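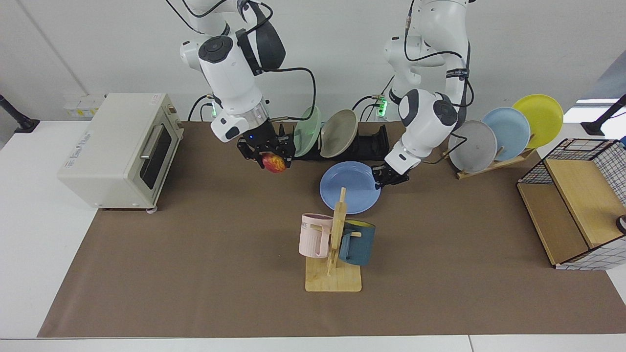

1/ Okay, the Sellton two-arm kitchen service from Tudose. Pitch: you lease the arms, they tune them to your counter, and your dishes get put away while you do something else. $1,182 a month before setup. I have questions.

2/ The brochure says "any kitchen." The demo kitchen is a toaster oven, a dish rack, a plate stand and a mug tree on a brown mat. I'd love to own that little stuff. Show me a sink with last night's chili pot in it and we'll talk.

3/ Plates first. They want you to have a proper rack and a proper stand, so every plate has a slot to stand in.
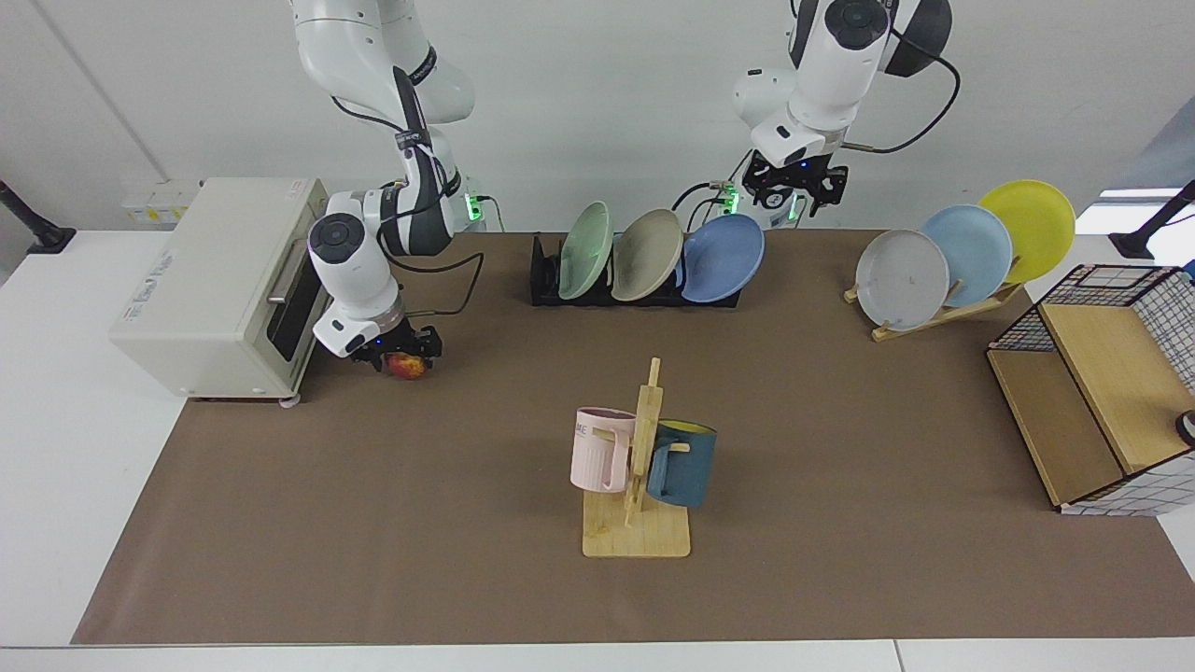
My plates live in a stack in a cupboard with a door that sticks. I asked Tamara Bucur in their sales office if stacked plates are covered. She said they're "on the roadmap for October." So, no.

4/ Fair's fair, I like the grippers. Two black fingers, simple, easy to wipe down. An apple-sized thing fits between them fine. I've used the Skultuvus one and its hand had so many joints I was scared to get flour on it.

5/ Floor space is my big gripe. There's an arm on either side of the mat and cables looping off the wrists. In my kitchen that's the whole counter. Where do I chop an onion?

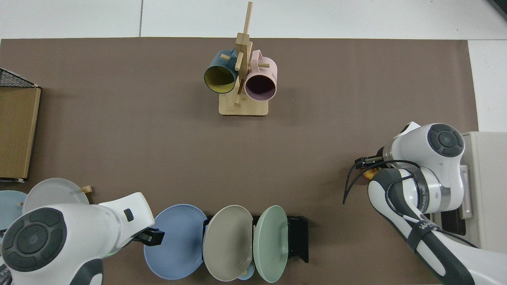 6/ The contract! Service visits are capped at 7 a year, and moving your own rack counts as a "layout change," which uses up a visit. I rearrange my kitchen when I'm bored. I'd be out by spring.

7/ Lilis quoted me $1,111 a month for much the same deal, without the mug tree thrown in. Nobody's paying $71 a month for a mug tree, guys.

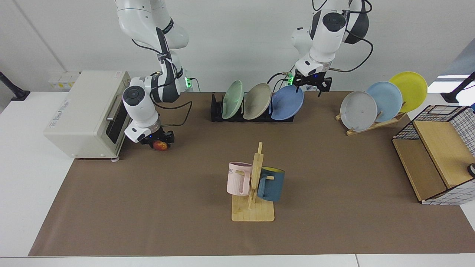
8/ Still waiting on one plain number from Tudose: how many plates broken per month in a real home? I've emailed twice. I got a PDF with 41 pages and the word "seamless" on most of them.

9/ Not signing yet. If you have one at home and you pay for it yourself, reply and tell me what it does with wet glasses. Sales folks, please sit this one out.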